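**Household Textiles, Unit 5: Folding small cloths**

Welcome back! This unit is my favorite, since a plain white cloth teaches you more than any fitted sheet. Work on a smooth tabletop, press out the creases with your palm, then fold edge to edge.

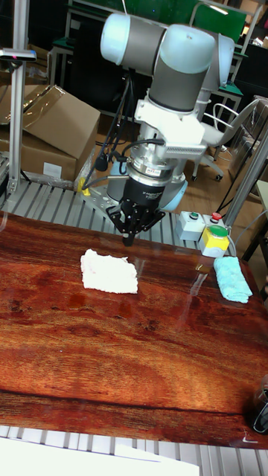 Jaqueline Espinoza asked whether a rough square counts as folded. It does for the first try, and she's right that the corners come later!

Towels are kinder to beginners. Their thickness holds a fold, so keep a blue or gray one nearby and compare how each fabric behaves. A thin cloth bunches up fast – shake it out and start again.

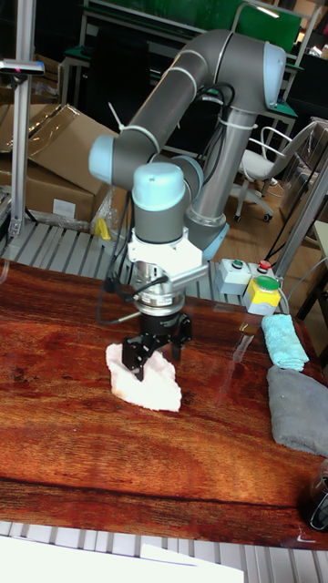 *Reading time: 5 min*

For February, read the Hagedorn chapter on thirds and practice for 30 minutes. Bring two cloths and one towel.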